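Subject: Re: [drendale-house] Hard water, drying times and floor marking

On 16 Sep 2019 a list member in Tromport wrote:

> Our supply tests at 457 ppm at the kitchen tap and 447 ppm at the
> outside tap. Is the difference real, or is it the test kit? Also,
> the softener regenerates every third night. The manual gives 3,000
> gallons between cycles, and we use far less than that.

The difference is within what a drop kit can resolve. Treat the two readings as one. If the kitchen tap were on the softened side, it would read near zero, so either the bypass valve is open or the kitchen line branches off ahead of the unit. Check the valve first.

On regeneration: the Wogan heads ship in timer mode. The meter is ignored until you change the setting. My log shows 1,347 gallons between cycles before I switched it over in February.

Scale shows up first on anything left to drain with water sitting in it. Hang pitchers and jugs so the rim is clear of the rack.

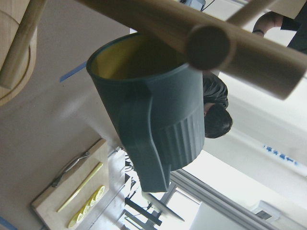
Dark teal-gray pitcher, yellow inside, at the wooden rack.

For the salt, use pellets. Crystals bridge in the narrow Tina tanks, and the head will then draw plain water through the resin without reporting a fault. Push a broom handle down through the salt once a month.
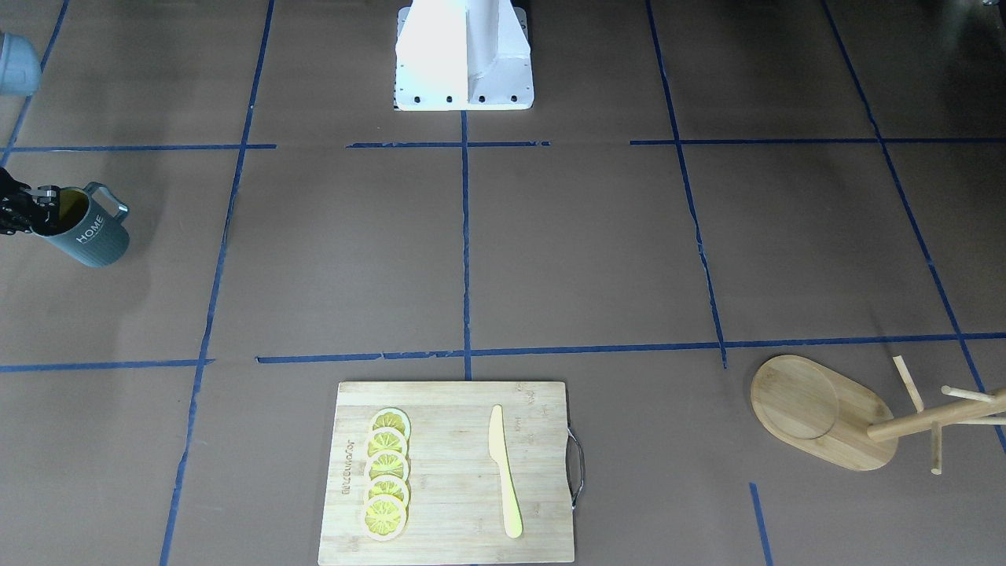

If you move the unit, keep the drain line as short as the location allows and leave an air gap at the standpipe. Mark the position of the tank and the drain before you disconnect anything. Painter's tape is good enough, and a cross is easier to measure from than a corner.

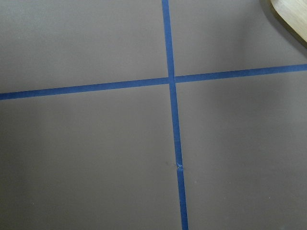

Two strips of blue tape, crossed.

Send the valve position and the head model and I can look up the setting.

--
drendale-house mailing list | Contact: list owner | Copyright the respective posters | Back to top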